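From: Seren Voyle
To: urndale-robotics
Subject: Re: paper task, logging

Devendra Bisht wrote:
> Do we keep the takes where the stack bends?

Yes. Keep them, but tag them. Wrist markers stay on for every take, both sides. Printed sheets only, tray left at the back of the desk.

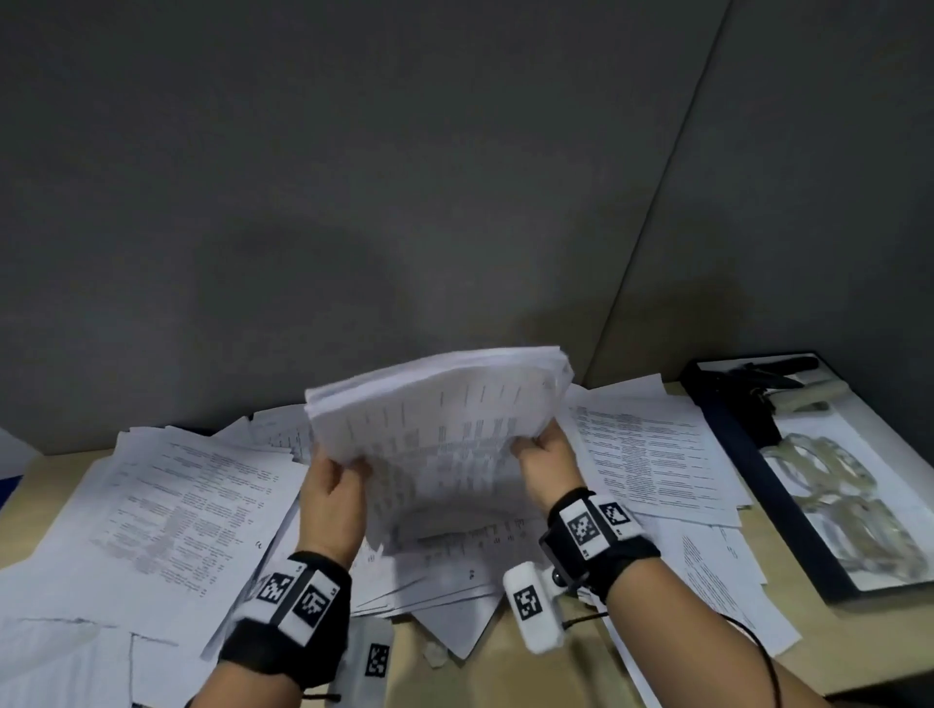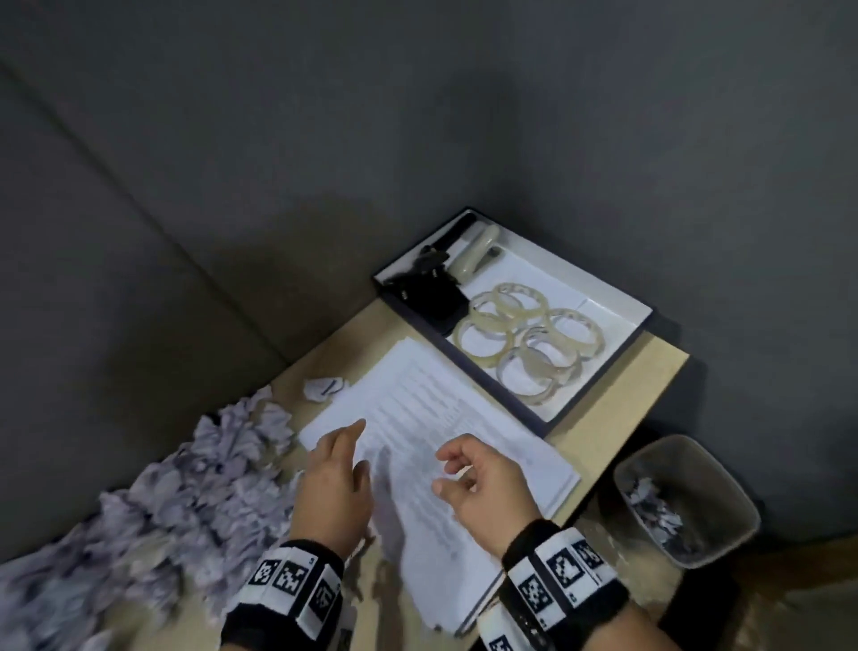
Next steps

1. Tag takes 415 to 1061 — Florante has the sheet.
2. Trim idle time at the start of each take.
3. Upload by 16:00.

Seren

Comments (2)

Tamara Polishchuk: Does trimming apply to the December takes?

Florante Umali: Yes, same rule. Sheet is shared now.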